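Gripper talk - notes, 15 min slot, keep it moving
(Beril has the clicker)

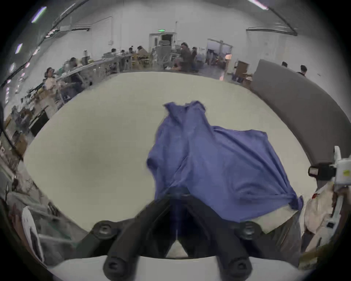 - start with why cloth. Rigid parts are easy, both grippers pass, boring. Cloth is where they split
- two hand-held sets: Skelter fingers, the old Kimbridge ones. Same operators, same table, same garments
- 400 grasps per set. Say it slow, people always ask
- Skelter: 70 drops. Kimbridge: 40. Yes the old one won. Pause here
- why - fingertip flex. Skelter bends too early, pinches one layer, slides off the fold. Erhan has the clip if theres time
- BUT Skelter way better on wrists, Yến did a full afternoon with no break
- wide lens vs narrow: wide keeps the whole garment in view, narrow loses the sleeves. Don't get into calibration!! Albertina will ask, send her to the apendix
- controller lag - one line only, same on both, move on
- next: Kimbridge tips on the Skelter body, Ekrem is printing the adapter, July
- ask the room: anyone tried softer pads on towels?
- questions, then hand over to Beril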